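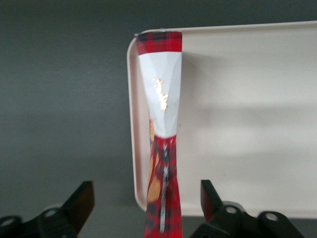
Documentation > Flellonus > Guide de mise en service > 6. Enregistrement des démonstrations

Temps de lecture : 3 min

6.3 Enregistrer une série de démonstrations par télé-opération

Cette section décrit la constitution d'un jeu de démonstrations pour une tâche de saisie et de dépose. Elle suppose que la caméra de poignet est calibrée (section 5) et que le poste Villalba est relié au contrôleur du bras.

Une série comprend 55 démonstrations d'une même tâche avec un même objet. Les séries incomplètes sont acceptées par le logiciel, mais exclues par défaut de l'export.

Préparation du poste

1. Dégager le plan de travail. N'y laisser que le bac et l'objet de la série.

2. Vérifier que le rebord du bac reste visible dans le flux de la caméra de poignet lorsque le bras est en position d'approche.

3. Ouvrir la pince en totalité, puis contrôler à l'écran que les deux doigts apparaissent dans les angles inférieurs. Si un seul doigt est visible, reprendre le calibrage.

4. Verrouiller l'exposition et la balance des blancs dans l'onglet Capteurs.

Note — Les objets à motif écossais, à dorures ou à surface brillante sont admis et même souhaitables. Renseigner dans ce cas le champ « aspect » de la fiche objet avec la valeur « motif » ou « reflet », ou les deux.

Enregistrement

5. Dans Flellonus, créer une série et saisir l'identifiant de l'opérateur, celui de l'objet et la consigne en langage courant, par exemple « prendre l'objet et le déposer dans le bac ». La consigne doit rester identique pour toute la série.

6. Amener le bras en position de départ et attendre que le voyant d'état passe au vert.

7. Appuyer sur la pédale gauche. L'enregistrement commence au relâchement.

8. Approcher l'objet doigts ouverts, un doigt de chaque côté. Marquer un temps d'arrêt lorsque l'objet est centré entre les deux extrémités, avant tout contact.

9. Fermer la pince, soulever, transporter, déposer. Éviter les corrections brusques : une hésitation lente est exploitable, une secousse ne l'est pas.

10. Rouvrir la pince, reculer, puis appuyer de nouveau sur la pédale gauche. Une démonstration dure environ 30 secondes. La durée maximale se règle dans Préférences > Épisodes.

11. Attribuer une note de validité : 0 (à rejeter), 1 (réussite avec reprise), 2 (réussite directe).

12. Replacer l'objet à la main en modifiant sa position et son orientation, puis recommencer à l'étape 6.

ATTENTION — Ne pas introduire la main entre les doigts tant que le voyant est vert. Appuyer sur la pédale droite pour neutraliser la pince avant de replacer l'objet.

ATTENTION — Ne pas nettoyer l'objectif en cours de série. Si un nettoyage est nécessaire, clore la série et en ouvrir une autre.

Contrôle et export

13. Relire trois démonstrations prises au hasard dans la vue Chronologie. Les courbes d'ouverture de la pince doivent coïncider avec les images. Un décalage constant signale un défaut d'horloge (voir 9.2).

14. Conserver les échecs notés 0. Ils ne servent pas à l'apprentissage par imitation, mais le module Sirnus les utilise pour entraîner le détecteur d'échec.

15. Lancer l'export. Le dossier produit contient les images, les trajectoires articulaires et la fiche objet.

Note — Un flou léger dans la partie basse de l'objet, à courte distance, n'est pas un motif de rejet.

Rédaction : Nga Dương. Relecture : Vratislav Sýkora. Révision du lundi 16 octobre 2023.

Ce site utilise des cookies de mesure d'audience. Accepter | Refuser | Paramétrer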